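Chapter 3
Building the Arm Twice

By now you have a box of motors on the bench, a printed bracket or two, and probably a strong wish to bolt everything together tonight. I know the feeling well. When Oda Vik and I started the Pletau arm in the shared workshop on Berge Street, we drilled our first holes before we had settled where the thing would stand, and we spent most of March filling them in again. So in this chapter we will build the arm twice – first on the screen, where mistakes are cheap, and afterward in metal, with a good deal more confidence.
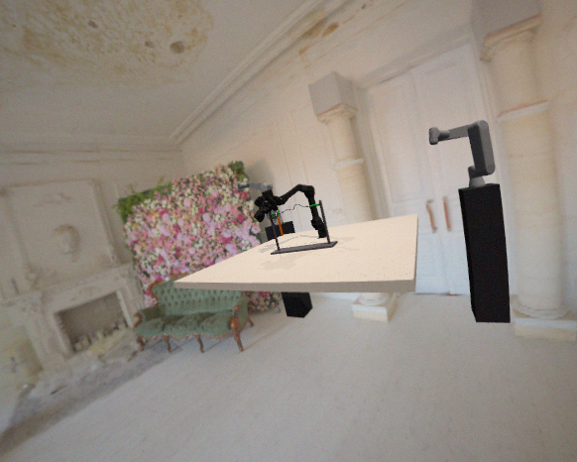
A simulator needs to know three things about your build before it can be of much help to you: the shape of every part, how the parts are joined, and where the whole assembly sits in the world. Beginners tend to fuss over the first and hurry past the last. The program will cheerfully accept a tabletop with no legs, or a pedestal that ends in midair above the floor, as long as you have told it that those pieces are fixed. Your garage is less forgiving! Keep a notebook page for each height and distance you type in, and measure the real bench before you copy anything across.

We will begin with the base plate and the frame that rises from it, move on to the joints one at a time, and leave the gripper until Section 3.4. Have your calipers handy, and a cup of something warm, too – the joint limits take a little patience.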